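Microfiber cloths leaving lint on glass

Forum: Laundry and Cleaning > Cloths, Mops and Sponges

ankit_s
I have a stack of microfiber cloths that used to do windows and the bathroom mirror with no trouble. Since June they leave fuzz on everything. I wash them with the bath towels at warm and dry them on medium. Is it the washing, or are they just worn out? I'd like to keep them if I can.

prorkow72
It's the towels. Cotton sheds and microfiber holds on to it. Wash them by themselves or with other synthetics. No fabric softener and no dryer sheets.

ankit_s
No softener here, but my wife uses dryer sheets on the towels, so the cloths have been getting those too.

LeireV
Then you have two problems. The sheets leave a coating and the cloth stops picking up water. Run a load with only the cloths, hot as the label allows, half the detergent you normally use, extra rinse. Mine took 3 washes before they stopped smearing.

fulgencio_p
I don't agree on hot. I ruined a set of Mandaro cloths that way and they went stiff. Cool water and a longer soak worked better for me.

LeireV
Was that the wash or the dryer? I wash hot and hang them. They still feel fine.

fulgencio_p
Could have been the dryer. I did both in one go and didn't test them separately.

ankit_s
I'll sort them tonight and keep the light blue ones for glass. 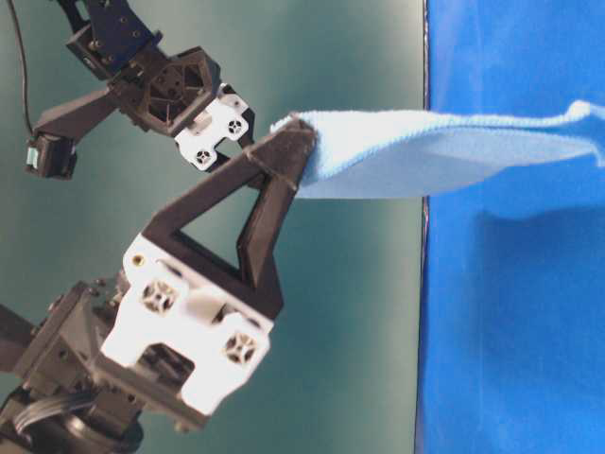
The older ones can go to the garage either way. What I'm still not clear on is folding. I usually just throw them in a drawer and grab one, and it's always bunched up when I start on a window.

prorkow72
Fold in half, then in half again. You get a flat pad and you can turn it to a clean side when one gets dirty. A bunched cloth leaves streaks where the creases are.

w_nowakowski
Folding in a drawer is a waste of time in my opinion. I keep mine loose in a bin and fold one when I need it. Takes 2 seconds.

Ainhoa B
Depends on how many you have. We have a lot and the bin turned into a mess with the floor rags mixed in. Now I pick each one up by a corner, shake it outside, fold it and stack it. Glass cloths on the top shelf, everything else below.

w_nowakowski
Fair enough. I only own 7.

LeireV
Shaking them before the wash helps with the lint too, by the way. So does cleaning the dryer filter first if you do use the dryer.

ankit_s
Update. Washed them alone, hot, extra rinse, hung them over the shower rod. The mirror is better but there's still a little fuzz near the bottom. I'll run them again this weekend and leave the towels out of it.

prorkow72
Check the edges. If the stitching is coming loose, that's where the fuzz is coming from and washing won't fix it.

ankit_s
Two of them have loose threads on one side. Those are going to the garage.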